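Planning a Kitchen Table for Two Robot Arms

I get asked about the arms all the time, and almost always about the price of the arms. Fair enough! But the arms are the part you'll research to death anyway, so these are my tips for the rest of the budget, written after I blew through mine in November.

Table first. Arms bolted to a wobbly top are miserable to work with, and I spent $535 on a good big one from Oditz. I had set aside 228. Go bigger than you think, and measure how far the arms swing out to the sides as well as forward.

Get a plain, smooth top in one color. It wipes down fast (crumbs, butter, you name it) and you can see a dropped grape right away.

Buy dishes like somebody who is going to break them. I started with a nice Morikawa set and cried a little. Now I get bowls and plates in mixed pastel colors from the Eltine outlet, and my dish money for the year is 100 dollars. Matching pairs in different colors are handy when you're setting up a task — "put the bread on the green one" is easier to write down than "the second plate from the left."

Food is a running cost, so give it a line of its own. Bread goes stale, lettuce wilts by two in the afternoon.

Power strips, cable ties and spare cables came to more than my toaster. Mount the strip up behind the table, never on it.

Last thing, keep some $1,000 back for repairs and shipping. Prikow quoted me three weeks on a gripper part and I was very glad the money was still sitting there.
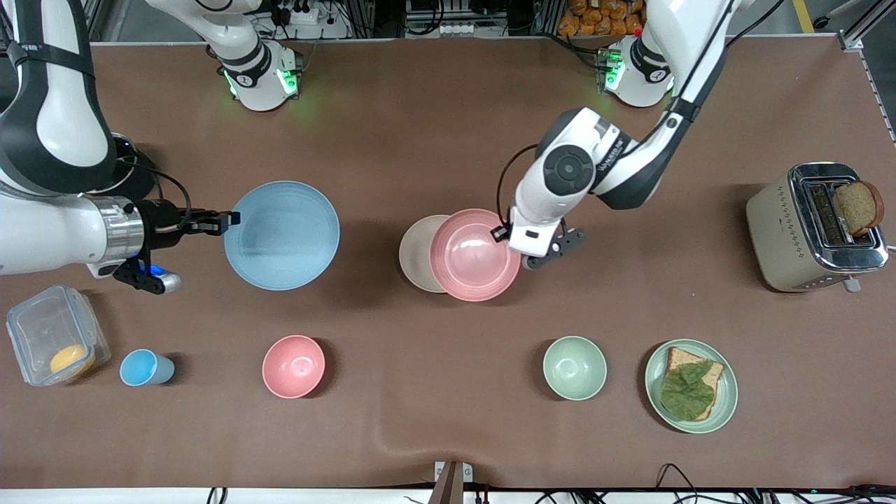
Plates, bowls and a sandwich in progress, with the toaster over on the right.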